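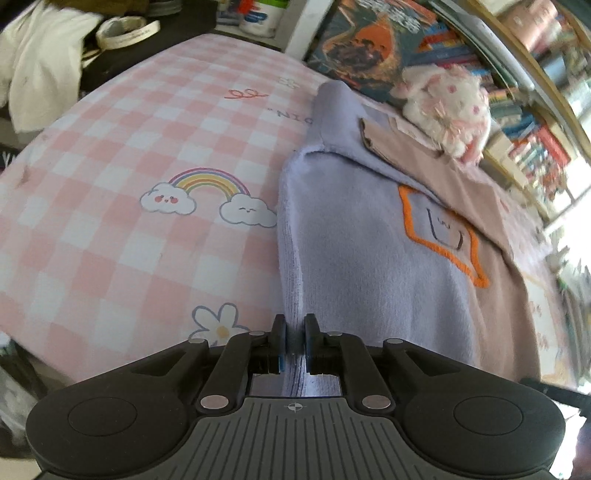 I went to the Jalasik open day in August with one question, which was how much money a laundry our size should put aside for handling equipment, and I came home with four pages of notes and a much better budget. We do wash and fold for families, mostly kids' clothes and bedding, and the soft stuff is what eats our hours. Shirts are easy. Fleece is a pain! It's thick, it slides, it won't lie flat, and every piece is a different shape. So when I see two blue pads closed on the folded edge of a lavender fleece, with a fat ridge of cloth squeezed up between them, I see the exact job I want to pay for. Picking up one edge of one garment. Everything else on the quote hangs off that.

Jalasik is out at Iltwood, in a long tin shed behind the timber yard, and parking is terrible, so get there early if you go to the next one. They build and fit small handling cells for laundries, uniform hire places and op shops, and twice a year they open the doors and let you wander. There were tea urns, a sausage sizzle (good onions) and a whiteboard with the demo times on it, all of which ran late. I didn't mind. The people waiting around were the best part of the morning, and I got talking to a couple from a motel laundry who had already bought one of the smaller cells and were happy to tell me what they'd got wrong.

What they got wrong was the table. They had budgeted for the arm, the gripper and the fitting, then found their sorting bench was too high and had a lip along the front that the arm kept having to work around. New bench, new power point, two days with the old bench in the car park. None of that was in the quote because none of it was Jalasik's to sell. I've since measured our bench three times.

Lizelle Gumede took the tour. She looks after the fitting side and has clearly done this talk many times, but she still got excited at the good bits, and so did I. She started with hand-held grippers, and I'd never given them a thought. You hold the thing yourself and do the job with it, squeezing and lifting as you go, and those goes are recorded and used to teach the arm. I had assumed somebody typed it all in. Her point for buyers was that your own items matter. If your work is kids' fleece and printed sheets, then someone needs to spend time picking up kids' fleece and printed sheets, in the sort of places those things get left, and that time is either on your wages bill or on theirs. Ask which!

I asked which. For the Bokell, the mid-sized cell I was there to look at, the base price includes 825 recorded goes on items you supply. After that you can pay for more or do them yourself. We had a bit of a chat about whether 825 was enough for a place like ours, and she wouldn't promise it, which I liked. She said it depends on how mixed the baskets are, and ours are very mixed. Dressing gowns with hoods, bibs, those blankets with a stuffed head sewn on one corner. I've put in a line for the same again and hope we won't need it.

Then we got to have a turn. I can report that a hand-held gripper is harder than it looks and that I was shocking at it. My first few goes on a dressing gown were all wrist and no patience. The trick (her trick, I'm only passing it on) is to look for a fold that's already standing up off the bed or bench and go for that, instead of trying to pinch flat cloth. After that I got the hang of it and had to be asked to give someone else a go.

Now the part I drove out there for. My notes on what to ask and what to budget, in the order they came up:

Pads. They wear. I was quoted $994 for a year's set for one cell at our kind of volume, and that was the number that surprised me most, because I'd put down zero. Softer pads hold fluffy cloth better and wear out sooner. Get the price of spares in writing before you talk about anything bigger.

Linkages and pins. Ask who tightens them and how often. On the Bokell it's a monthly check you can do yourself with two spanners, and Lizelle let me have a go at that as well. I could do it. My back will have views about the height.

Fitting. $2,406 for us, including travel, and that's one visit. A second visit is charged again. The motel couple needed a second visit.

Floor space. We have a narrow room with a post in the middle of it and I'd been dreading this question. I drew it on the back of the demo sheet and Lizelle moved the cell around the post with her pen until it fitted, with enough room left for a trolley. I was very pleased with that drawing and it is now on our fridge.

Training for staff. Half a day is in the price. I'd pay for a full day. Three of our folders work split shifts and they'd never all be in the room together for a half day.

Lease or buy. Jalasik don't lease. Van Wyk do, and they had a small stand near the door. Their monthly rate is higher than I'd hoped but it covers pads, and once I added pads to the buying side the gap shrank a good deal. I sat in the ute and worked it out twice. If you only plan to keep a cell for two years I'd lean to the lease. If you've got the cash and somebody handy on staff, buy.

Sorting first. A cell that picks up one piece at a time needs a pile it can get at. We tip everything out in a heap. That has to change whether or not we spend a cent, and we've started on it already with a second table and some tubs. It's made the folders quicker all by itself.

One demo I really enjoyed was a Bokell working through a heap of mixed towels. It missed one, had another look, and came in from the other side, and the whole crowd went "ooh" like it was the fireworks. It is slower than a person. I want to be clear on that because two people have asked me since. My case for it is the late shift, when there's no person, and the heap is still there in the morning.

We handle almost 2,000 pieces in a school holiday week and I worked the sums on a normal week instead, which was Lizelle's advice. Holiday weeks make everything look like a bargain. On normal weeks it pays its way slowly, slower than I wanted, and still sooner than a second dryer would. So the plan is one cell, leased, with the bench and the power point done beforehand and our own box of awkward fleeces sent out to Iltwood ahead of time. I've started filling the box. It has bunny ears sticking out of the top.

If you're going to the next open day, take photos of your bench, the measurements of your doorway, and the three items your staff complain about most. Take a hat too, the shed gets hot.

Filed under: Site Visits, Laundry Gear, Planning & Money

3 comments

Tubs_and_Trolleys
Great write-up! We looked at Van Wyk for our place. Check the lease for what happens if you move premises. Ours had a charge for it tucked away on the last page.

Marnie
How did it go with zips? We do a lot of sleeping bags and they're my version of your fleeces.

Author reply, 2026-01-09
Sorry Marnie, only just saw your comment. I didn't see any zips tried on the day. I'd post them a sleeping bag and ask. And Tubs, thank you, I found that clause and we got it changed before signing.

Recent posts
What our second dryer would have cost
Bench heights: a very long post about bench heights
A morning at the uniform hire depot
Tubs, labels and the great sock problem
Power points and who to ring first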